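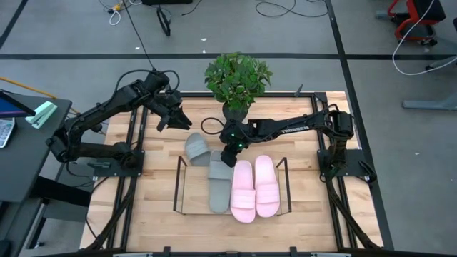
The low rack, with the pink pair and one gray slide on the board and the other gray slide behind it.

Call for participants: How do you put your shoes away?

Posted May 2018 by the Collet household project, Broddale

Do you have a spot by the door where the shoes pile up? Do you line them up neatly at night, or do you kick them off and find them again in the morning by feel (no judgment, half of our own team does this)? We'd love to spend a little time with you, a small rack, and a few slides, and hear how you go about it.

The Collet household project looks at the small tidying jobs people do at home without thinking much about them. Last fall we spent a very happy stretch on dish towels, and before that it was kitchen drawers, which got more heated than any of us expected. Now we have moved on to the entryway, and in particular to those easy slip-on slides that people wear around the house, out to the mailbox, down to the laundry room and back. They get stepped out of wherever you happen to be standing, and they hardly ever land side by side!

We're looking for adults of any age who live in Broddale or close enough to get here without a fuss. You might live alone, with roommates, with kids, with your parents, or with a dog who carries one shoe of every pair to the back yard. You don't need to be a tidy person. In fact, Inès Hervieu, who put together the questions, has asked me more than once to say that the untidy are especially welcome, so please don't stay away on that account. 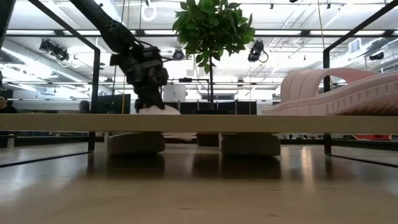 What you would be doing

There are two visits, both at our rooms in the Pokside building, and you would need to be able to come to both of them. We'll try hard to fit them around your work or your school run.

On the first visit you'll sit down with Nadège Bailly for a conversation about your own front door: what you keep there, who moves it, what drives you crazy about it. Bring a picture of your entryway on your phone if you like, but please don't clean up first. After that we'll go to the table and you'll put slides on the rack in whatever way seems right to you. It's a low one, a pale wooden board between dark metal ends, much like one you might have at home next to the boot tray. Toes out or toes in, pairs together or heel to toe to save room, pinks on the left and grays on the right, we want to see what you do when you're left to it.

On the second visit we bring the slides out again, this time in different starting spots, and ask you to talk us through your choices as you go. Some people find the talking strange for the first minute or so and then can't be stopped, and we enjoy that very much. Killian Baudry will be taking notes, and he may ask you why you picked up one shoe before another. "I don't know" is a perfectly good reply.

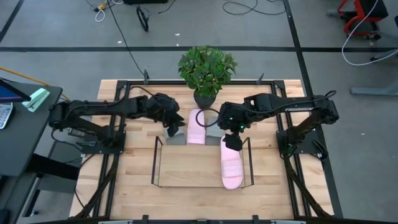

A pink slide on the right of the board, its mate and the gray pair behind.

Who can take part

You should be 18 or older and comfortable chatting in English. You can sit or stand at the table, whichever suits you, and the slides are light. If reaching is hard for you, or you only use one hand, please do get in touch anyway. We had some wonderful visits during the dish towel work from people who had their own clever ways of managing, and we would like more of them this time. If you need a helper or an interpreter along, that's fine with us.

Sorry, but we can't take people who work in shoe stores or who design storage furniture for a living. We did go back and forth on that one.

What you get

You'll receive $80 after the second visit, paid by check or gift card, and we'll cover your bus fare or parking both times. There is coffee, tea and usually something baked by Shamim, so tell us about any allergies when you write.

What happens to what you tell us

Your name stays out of anything we publish. You can skip any question, and you can stop whenever you want. Everyone who takes part will be mailed a short, readable write-up in September, along with an invitation to come by and argue with us about it.

How to sign up

Write a note to Edit Szénási at the Collet household project, Room 529, Pokside building, Broddale, or drop one in the box outside the door. Tell us your first name, how best to reach you, who you live with, and which times of day are good. A line or two about the shoes by your door would be a treat, but it's up to you. Edit reads every note herself and will call or write back to set up your first visit.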